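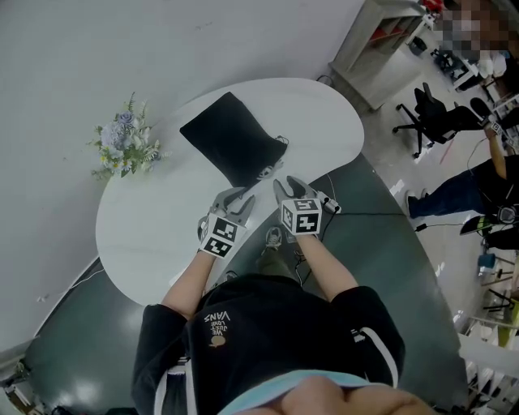 Two hand-held grippers, black drawstring bag, rounded table.

Our working rules for hand-held gripper sessions fit on one page. Natalia Villaseñor asked me to post the current set, revised in June after the Sutildale runs.

Markers. Every face of the cube stays unobstructed. Sleeves and cables are kept clear of it. A cube with a scuffed or lifting face is replaced before the next take, and the tool is recalibrated.

Cables. Route them down and away from the operator's feet. Minimum slack is 700 mm with the arm fully extended.

Jaws. Start and finish each take with both grippers open. Pads are wiped every 2 hours with a dry cloth. Solvent is not permitted on textured pads.

Soft goods. Grip fabric on the body of the item first, then the cord. Drawstrings have caused most of our rejected takes. Lutz Wendt's view is that the cord should be its own task, and I agree, but Poleder's template has no field for it yet.
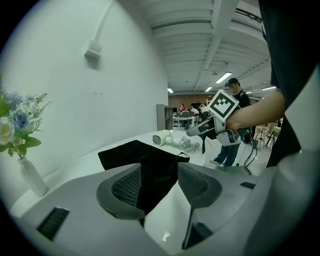
Pouch between the jaws, hair dryer and cord behind.

Power cords. Any appliance on the table is unplugged at both ends of the take. Log the cord as a separate object.

Rejects. Three in a row stops the station. Rigoberto Barajas keeps the reject log, now at entry 202, and corrections go to him.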